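Search this site Enter keywords Go

Objecting to the Plelitz depot licence

Last updated: June
Reading time: 2 minutes

Batex has applied for a licence to store and repack military goods at its Plelitz depot. The application covers components made by its partner Stüber, which would arrive by road and leave again for export. The notice went up on the depot gate and on the council website, and residents have 28 days to respond.

Our group is asking members to write in. The licensing officers can only take account of certain matters: traffic, noise, hours of working, fire safety and storage. They can't refuse the licence on the grounds that we oppose the arms trade. By all means say that you do, but put it at the end and keep the main part of your letter to the points they can weigh.
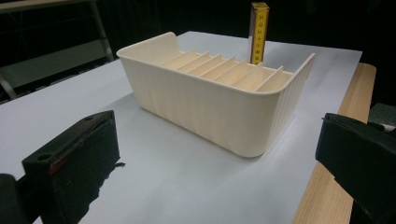

One reader wrote to say that this seemed a timid way to go about it, and that a letter which leaves out the people on the receiving end of the goods is hardly worth the stamp. We understand the feeling. The export question is being taken up separately with the government, and a draft letter to MPs will go out with the next issue.

Use your own words if you can. Identical letters are usually counted as one petition, and at the last Cumum hearing 900 postcards were treated as a single objection. A short letter about lorries on your own road will count for more than a long one copied from us.
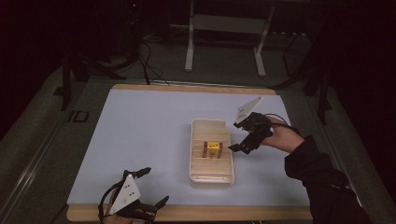 Can people who live outside Plelitz object? Anyone may write, but letters from homes and businesses along the lorry route are given more weight, so please say if you use the road for work or school.

The hearing itself will be held at the council offices and starts at 2 pm. Members of the public can attend. 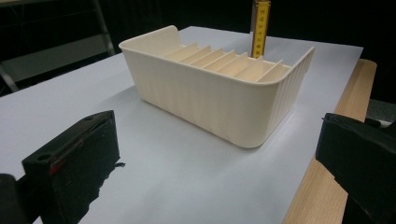 Speakers have to register beforehand, and the room holds 30, so let us know if you plan to come. We will also keep a place by the main entrance for anyone who would like to stand outside with a banner. Please keep the steps clear and leave the depot staff alone if they come in that way.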